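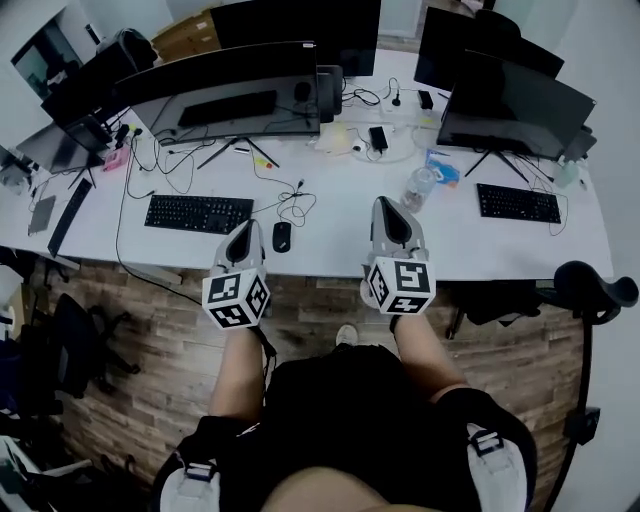

Why does my handheld gripper's tracked position suddenly jump sideways when I haven't moved my hand?

Most of the time the tracker has swapped one marker for another, or flipped its guess at which way a marker is facing, and the fix is in the marker map and the lighting before it's in the code.

Search this site
Go

I love this fault, I really do. You do a lovely smooth reach, play it back, and the left gripper teleports into the wall and comes back again! We chased it for most of March on our Clomeo setup (two handheld grippers, a marker cube on each) and I now have an order for checking things that gets me to the cause fast.

What you need: one recording with a jump in it, the marker map file, a calipers or decent ruler, and a desk lamp you can move.

Step 1. Find the jump in the log

Plot position against frame number for each gripper separately. Our worst recording was 3000 frames long and the jump sat at frame 679, plain as a church steeple. Write the number down and step through the frames on both sides of it.

Step 2. Decide which kind of jump it is

If the gripper lands where the other gripper is, you have an ID mix-up. Go to step 3.

If it stays more or less in place but its orientation snaps over and back, you have a flip. Go to step 4.

If the position disappears and then comes back somewhere reasonable, the cube was hidden or blurred. Go to step 5.

Step 3. Check the marker map

Every face on both cubes needs its own ID. Print the list of IDs seen for each cube while you turn it slowly in front of the camera, one cube at a time, with the other one in a drawer. Ours had ID 4 on both cubes. Ihor Stetsiuk had reprinted a damaged face from the wrong sheet, and everything worked beautifully until that face came round to the camera. Replace the sticker, update the map, repeat the turn test.

Step 4. Check size and flatness

Measure the black square itself, edge to edge, and compare it with the size in the config. Then press each corner down. A lifting corner bends the pattern and makes the pose wobble, and flips are much more common when only one face is in view. Hold the gripper so that the camera gets two or three faces and most of the flipping goes away (so satisfying to watch on the plot).

Step 5. Fix the light, then the exposure

Aim the lamp so nothing shines off the cube. Then shorten the exposure and do a fast reach. Gaps of up to 500 milliseconds turned up in our logs before we did this. Don't let the software draw a straight line across a gap that long! Mark it as missing and cut the take.

Step 6. Add a guard before anything moves

Please don't skip this one if your recordings get replayed on a real arm. We replayed the bad take on the Punum bench and the arm lunged after that fake jump. The stop button did its job and the only casualty was a bracket, but I had my hand closer than I should have. Set a limit on how far a gripper may travel between frames, reject any take that breaks it, and run the first replay at low speed with everyone standing back and one person on the stop.

Step 7. Record the same motion again

Same reach, same speed, same lamp. Plot it over the old one. If the spike is gone, do it once more with your hands crossing, as that's where our leftover ID trouble liked to hide.

Updated 25/09/2021: added the corner check to step 4.

14 shares
6 comments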